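Flolavden 2 — grasp planning for cluttered bins and holders

Hulcombe Software | Planning and perception tools

I wrote the first version of Flolavden because I was sick of tuning grasp planners by hand. You'd get one working beautifully on boxes, then somebody would put a cup full of spoons in front of it and the whole thing would fall over (sometimes so would the cup). So this one is built for thin, upright, crowded stuff — handles, sticks, tubes, anything packed in tight with its neighbours.

What you get in the licence:

Planner core. Takes a point cloud or a depth image and hands back ranked grasps for a parallel-jaw gripper. It checks the jaws against everything next to the target, and it checks the way out too.

Clear-object mode. See-through plastic is a pain for depth sensors, so this mode leans on the colour image and fills in the missing edges. New since August and still my favourite bit!

Plurnevberg viewer. Scrub through a recording, colour the grasps by score, and click one to find out why it lost.

Pîrvu importer. Reads wrist-view recordings from hand-held grippers and lines them up with your own gripper model.

On my desktop a full plan takes 292 ms with up to 800 candidate grasps. You can set the limit lower if your controller is impatient, and I usually do.

Runs on Linux, with Python and C++ bindings. No GPU needed for the core, but clear-object mode does want one. It won't do suction cups, and I've got no plans to add them.

Price: $380 per seat, updates included for 2 years. Email me first if you've got an odd gripper and I'll tell you whether the model file is easy or a weekend's work.

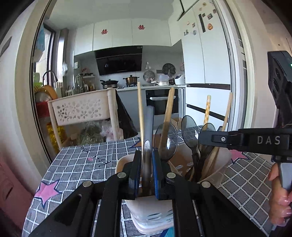
Plurnevberg user: Does the exit check still run if I turn the candidate limit right down? I had it at the lowest setting on the old version and couldn't tell from the log.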